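Bag day, again

Quick one because I have to be out the door by 5 and the car isn't loaded. Packing for Kidlow. Same as every March, too much stuff, and I've decided the big clear zip bags are the answer. Got them from Kistus, a pack of 16, and they're better than the thin ones I had last year. Straps on them too - sounds like nothing, but try hauling a bag of snacks and paper goods up a flight of stairs with no handle.

Flat stuff first. Cardboard, folders, anything stiff. Goes down against the back and then the soft things have somewhere to lean.

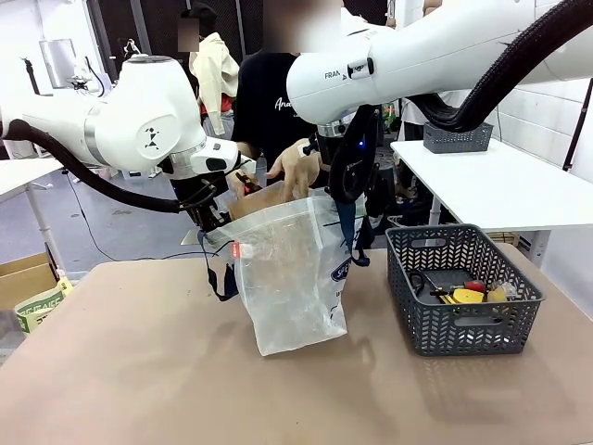
Do you have to put the flat things in first? Either way works for a small load, but with a full bag I'd start with them, otherwise they bend halfway down and you end up pulling evrything out again.

The other thing is the basket. I keep one on the table next to the bag and dump all the small bits in there before I pack. Packets, little boxes, whatever turns up in drawers. Then it goes in the bag in one go, or it doesn't go at all. Last trip to Clukville I skipped the basket and found a bag of nuts in my boot. Two days later. Fine nuts, still ate them.

Also - open the bag properly before you start. Wide, all the way to the corners. An extra pair of hands is great for this.

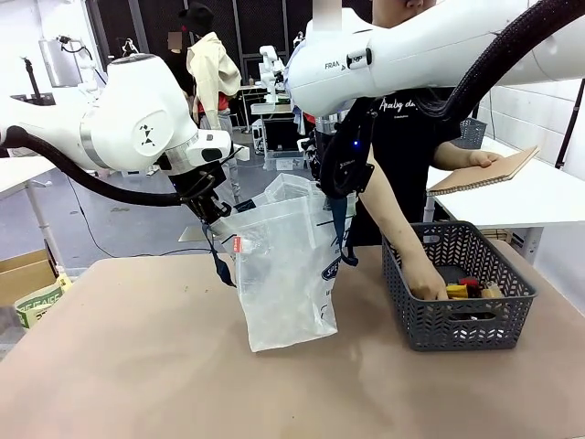
And don't fill to the top. I stop a few inches under the zipper, maybe more if there's anything with corners. Overstuffed zippers split and then you're out a bag, and the tape fix never holds. Ask me how I know.

Still to do: 2 more bags, the cooler, the Karimi blankets (they shed, so they get there own bag). Roughly 16 things on the list and half of them say "charger." Ok going. More when I'm back if the wifi is any better than last time.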